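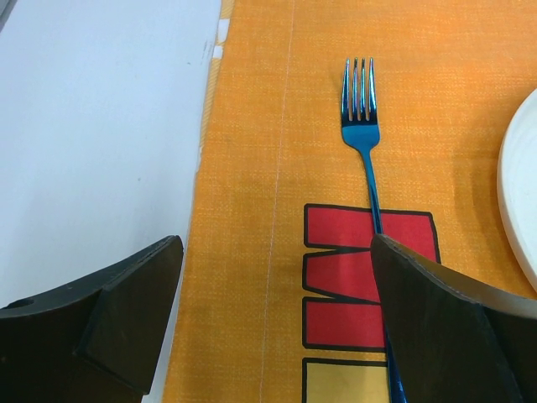 1/ Place settings, week one

OK I have been waiting to talk about the blue forks. I got a set of iridescent blue flatware from a little shop called Prellden and I have thought about forks more in the last month than in my whole life before it. Thread!

2/ The color moves! The wide part of the fork is this deep cyan, and then the tines go silvery and a little violet along the edges when light hits them. I keep tilting them at the table like a kid with a soap bubble.

3/ They look best on orange. I tried them on white first (my table is plain white, so that was the lazy option) and they were fine. Then I put the orange cloth down and yelled for my sister to come look.

4/ About that cloth. It has a woven look with little lighter flecks all through it, a paler yellow-orange strip for a hem, and a big blocky print outlined in black. It is LOUD. I found it folded at the bottom of a box at the Himwood flea market and paid less for it than I paid for my coffee.

5/ My rule for a loud cloth is plain white plates. I own some very nice flowered ones and they have been sent back to the cupboard until December. Orange, blue, white, done.

6/ Things I have learned about laying a printed tablecloth:
— smooth it from the middle out with the flat of your hand
— look at the edge against the table, because a crooked hem shows up like crazy on white
— set one full place first and live with it for ten minutes before you do the rest

7/ That last one came from Leena Honkanen, who taught the evening table class I took at the community center. She would set one place, walk to the door, come back in and look at it the way a guest would. I do it every time now. I usually end up moving the plate.

8/ Fork goes on the left, tines up, handle square with the edge of the table. I line up the bottom of the handle with the bottom of the plate. Leena used her thumb to measure in from the edge and so do I (the top joint of my thumb, for those who asked last time).

9/ Somebody asked if the colored finish holds up. Too early for me to say! I wash mine by hand with a soft sponge and dry them right away with a dish towel. They show water spots more than my old steel ones did. If you have had a set like this for years, please tell me how it looks now.

10/ The cloth gets a cool wash and goes on the line. I iron it on the wrong side while it is still a bit damp. I skipped the ironing once and the fold lines stayed there all through dinner, right under the bread.

11/ Napkins are where I'm stuck. I have tried:
— white cotton: nice, a little bit hotel
— dark blue: good in daylight, too heavy at night
— the pale yellow ones from Karppinen: closest so far, they pick up the hem!

12/ A friend says to go full red with the napkins and I am scared but also I want to see it. Ordering one on Wednesday to test. One napkin can't hurt anybody.

13/ Wow, 156 replies on the first post already. I had no idea there were this many fork people. To everyone sending pictures of your own colored flatware — keep going, I'm looking at all of them. The rose gold set on the green checked cloth!! I need to lie down.

14/ For those asking about glasses: plain clear tumblers. I did try blue glass and it fought with the forks all evening.

15/ Next week is spoons and bowls. I have an old soup bowl from Usatov that I think is going to be perfect, if I can find where I put it when we moved.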